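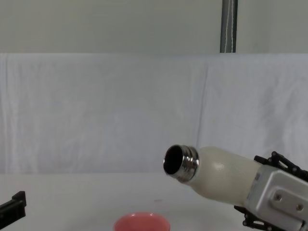
Chapter 8
Loss of Grip During Pouring

A grip fault is any departure from the intended contact between a gripper and the object it holds. In transport tasks the consequences are usually limited to a dropped part. In pouring tasks they are wider, as the load changes while the object is held and the object is tilted away from the attitude in which it was picked up. A bottle held with one set of jointed fingers over the top and another curled beneath it, its open neck pointing slightly downward, is supported by friction and by the shape of the fingers together. The share carried by each depends on the tilt angle, the finish of the bottle and the closing force. A smooth, slightly matte surface with a rounded shoulder gives the fingers little to bear against in the direction of the neck, and the neck is the direction in which the bottle will slide if it slides at all.

By C. Dadlow
2024-04-12

8.1 The Tarndale fault

The fault examined in this chapter occurred on a two-arm bench cell at Tarndale. The cell had been programmed to pick up an uncapped bottle, carry it to a bowl, tilt it, hold the tilt for five seconds and return it upright. It had completed 19 pours without an alarm. On the next pour the bottle rotated in the fingers during the hold, the stream moved off the bowl, and water reached the base of the second arm. The controller recorded the cycle as successful.

The bottle was not dropped. This delayed the diagnosis, as the cell's only grip check was a test of finger position at the end of the closing stroke. A bottle that turns about its own grip leaves the finger opening almost unchanged. The check was working as designed and could not have detected the fault.

The operator pressed the stop button after seeing water on the table. The stop removed drive power from both arms and applied the joint brakes, leaving the bottle at its pouring angle. It continued to empty. The stop function met its specification, and the spill grew larger after it was used.

8.2 Contributing causes

The investigation at the Zoromcombe laboratory identified two causes.

(a) Closing force. The force had been set with the bottle upright and empty. With the bottle filled and tilted, its weight acted at a distance from the finger contacts and produced a turning moment that the setting did not allow for. The moment was greatest at the start of the pour and fell as the bottle drained.

(b) Contact condition. Water had run back along the outside of the neck on earlier pours and reached the finger pads. The friction available was lower on each cycle, but the program applied the same force throughout.

Neither cause was sufficient alone. When the trial was repeated with dry pads at the original force, the bottle held. With wet pads and a higher force, it also held.

8.3 Slip and rotation

It is useful to separate two modes of failure. In linear slip, the object moves along the fingers and the weight measured at the wrist stays nearly constant until release. In rotational slip, the object turns about the contact area and the wrist torque changes before any large movement can be seen. A wrist sensor can therefore give early warning of rotation, provided the expected change in torque due to emptying is subtracted first. Section 8.5 sets out this correction using the Quispe method.

8.4 Safe state

For most handling cells, the safe state is taken to be "stopped". For a cell holding an open vessel, a stop at an arbitrary angle may be hazardous. The designer must decide whether a controlled return to upright can be completed before power is removed, and must show that this movement does not itself endanger a person within reach. Where a person may be in contact with the arm, the immediate stop takes priority and the spill must be contained by other means, such as a drip tray and sealed arm bases.

Last updated: August 2024
Copyright Zoromcombe Technical Texts. All rights reserved. Contact the publisher for permissions. Back to top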